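Edwards Street Workshop Forum > Rooms and Furniture > Sharing one room between too many projects

gillespie_u
Posted 20/02/2022

Hello all, and thank you to everyone who answered my question about shelving back in November, you were a great help and the brackets are still holding. I have another one for you, and I'm afraid it's a bit longer.

We have one decent-sized room at Clirnum and 11 people who want to use it, and the floor is filling up faster than I can clear it. Everyone is very nice about it, which almost makes it harder, because you can't get properly cross with a person who says sorry and moves their box two feet to the left. I've tried tape lines on the floor, I've tried a sign-up sheet, and I've tried simply being in early and pushing things back where I think they belong (my wife says this is the only exercise I get). 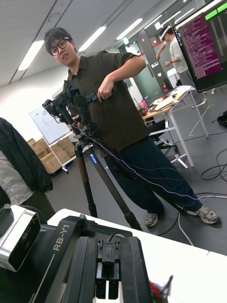
My main question is whether to give up on fixed places altogether and put as much as possible on wheels. I grew up with a father who bolted everything down, so it goes against the grain, but the one thing I never grumble about moving is the whiteboard. It's on a white wheeled stand, and I can push it along with one hand and a coffee in the other. The cardboard boxes piled on the pallet by the wall are another story. Would you put those on a dolly, or find them a home somewhere else?

Gillespie Urquhart

marnie_b
Hi Gillespie! Wheels, wheels, wheels. We did our whole sewing room that way and I would never go back – even the ironing table rolls now. Get the locking kind though, and spend a little more than you want to. We bought 13 cheap casters the first time (don't ask why 13, one was a spare) and they went flat on one side by spring.

As for the boxes, open them! I bet you a pie that half of them could be folded up tomorrow.

toolshed_pete
I'm going to disagree with Marnie, with love. Put everything on wheels and you end up with a room where nothing is ever where you left it. I worked 17 years in a print shop and the tables stayed put, and you could have found the scissors in the dark.

I'd keep the whiteboard rolling and leave the desks alone. I'd worry more about the tops of them. That white desk at the back has papers and a pink cup and a bottle all keeping company, and casters won't help with any of that. A tray for each person, that's my advice, and whatever doesn't fit in the tray goes home with them.

marnie_b
Pete, that pink cup is the most cheerful thing in there and I won't hear a word against it.

toolshed_pete
The cup can stay. The papers I'm less sure about.

quiltbarn
Could you do some of each? We share with the Anditz drama group, and what worked for us was keeping the walls fixed and the middle movable. Anything standing out on the floor has to be something one person can shift alone. It took 6 weeks of gentle nagging before it stuck, so be patient with your people.

And cables! Please have a think about those too. Ours are taped along the wall now, after my sister-in-law went down like a tree carrying a tray of lemonade.

gillespie_u
Thank you, all of you. Quiltbarn, I like your rule very much and I'm going to write it on the whiteboard in big letters. The cables are a fair point as well, we have some thin ones running down onto the floor and I step over them so often I'd stopped noticing.

Marnie, I opened two boxes before lunch. Both had smaller boxes in them. Pete, I'm pricing trays at Ondimano this week, and I'll let you know what they cost.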